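Setting up and looking after the litter-clearing cell

Revised Sat 18 December by Areti Fragkou. This page replaces the July instructions and applies to the two-armed unit in the Trodura lounge area. Please read it through before switching on the arms.
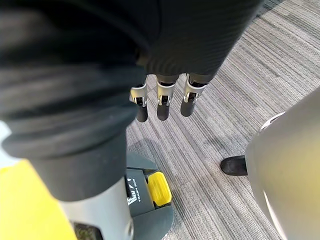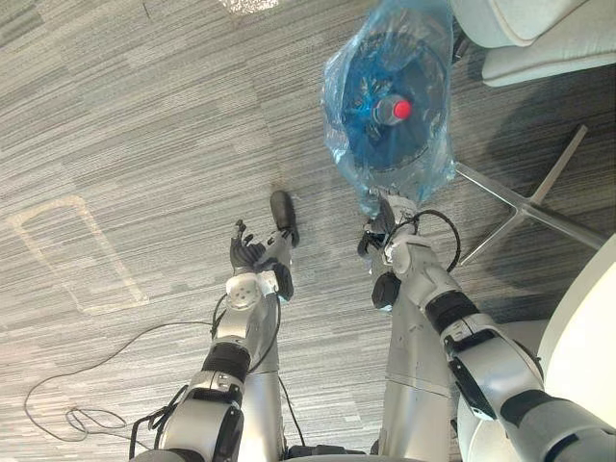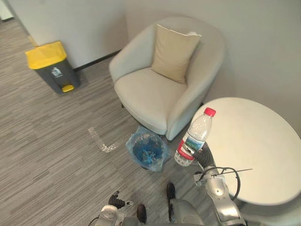
The cell is prepared by one operator, with a second person at the stop button until the arms have completed their first slow movement. Clear the chair seat and the table of personal belongings, and return the furniture to its usual position before the unit is woken. The table, the chair and the bin are all within the working area, and the stored arm paths assume that none of them has been moved. A water bottle with a red cap is the standard test object for this cell; do not substitute a can or a cup without first changing the grip setting.

## Before starting

1. Switch on the controller and wait 30 seconds before releasing the stop button.
2. Confirm that the job name on the screen reads "Jinen". The Skudeo job is stored on the same controller and uses different arm heights.
3. Run the joint check. Both arms must return to rest without a warning.
4. Trace each cable from the wrist to the forearm by hand. It should have enough slack for a full turn of the wrist and no sharp bend at the clip.
5. Fit a new bag, press it well down and fold the rim outward.

## Setting the grip

Open the hand fully and record the zero reading. On this unit the correct value is 1,394; if the screen shows anything else, repeat the zeroing procedure once and then report it to Ciarán Lenihan. Close the hand on an empty bottle at slow speed. The fingers should meet the sides without crushing them — a slight dent is acceptable, a fold is not. Lower the force by one step and try again if the bottle creases.

Bags require a separate setting. Gather the neck by hand, offer it to the open gripper and close at the lowest force. The bag should be held by its neck only. Plastic trapped in a finger joint must be removed with the power off, and never by opening and closing the hand repeatedly.

## Weekly care

- Wipe the fingers with a dry cloth. Solvents must not be used on the black surfaces.
- Inspect the finger joints and hinge pins for dust, hair and shreds of plastic.
- Examine any fabric sleeve for tears, and smooth out folds that have gathered near a joint.
- Check that floor markings are still firmly stuck down. Replace lifted tape at once.
- Enter the cycle count in the log. The last entry, made by Fuad Degefa, was 2,148.

Finger pads are changed every 14 days, whether or not they appear worn. Spare sets are kept in the Price cabinet and must be signed out.

## If the arm stops during a cycle

Press the stop button and support the object before releasing the hand. Note the code shown on the screen, then move the arm clear by hand in free mode. A cycle must not be resumed from the middle; return both arms to rest and begin again. Faults that occur twice in one day should be referred to Valeriano Toledo — with the code and the cycle count — and the cell left switched off until he has replied.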